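Workshop notebook – window seat for the Prullside kitchen

Friday, January 19, 2018

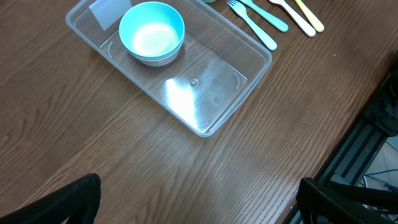 Seat box is glued up and I am so pleased with it! The long front panel came out flat, which I did not expect after the way that board behaved last week. I left it in the clamps overnight and when I took them off this morning the diagonals matched to within a hair. Best carcass I've made in this shop so far.

Notes for whoever picks this up on Monday:

Lid is going to be split in 3. I know the drawing says one long lid, but one long lid means lifting every cushion to get at a tablecloth, and the window trim would catch it before it opened all the way. Three lids, the middle one a touch wider. I cut a test lid from scrap and propped it on the box and it feels great in the hand – light, opens with one finger.

Hinges: tried the soft-close pair from Plovow first. Lovely action, but they want more depth behind the lid than we have. Went back to plain piano hinge with a lid stay on the left of each section. Drill the stay holes before the finish goes on. I forgot this on the Zarnholm job in September and had to touch up every one of them.

Seat height. Still going back and forth. With the cushion squashed down it should land close to a normal dining chair, and the foam sample is firmer than I thought it would be. I sat on it for my whole lunch and was perfectly comfortable, so I'm inclined to leave the box alone and take any difference out of the plinth. Plinth is only dry fitted, so nothing is lost.

Back rest: leaned it at 15 degrees on the mock-up. Wow, what a change from straight up and down! You settle right into it. It does eat some seat depth, so the table has to come in a little closer. Check that against the pedestal base before anybody cuts the top.

Finish samples, all on offcuts of the real stuff:
A – oil only. Warm, shows the grain beautifully, probably too thirsty for a seat kids will climb on.
B – oil, then wipe-on poly. My favorite by a mile.
C – water-based satin. Tough but a bit cold looking next to the floor.

Going with B unless the client objects. Give it a proper sand between coats, the second sample was gritty where I rushed.

Furukawa pull saw got a new blade and it's a joy again. Flush trimmed all the plugs in no time. Please don't use it on anything with glue squeeze-out!

Materials so far come to 353 with the foam still to add. Receipts are in the job folder.

To do: sand inside of box, vent slots along the toe kick (outside wall, it'll get musty otherwise), order more piano hinge, scribe strip for the left end where the plaster bellies out.

3 comments | Share

Back to top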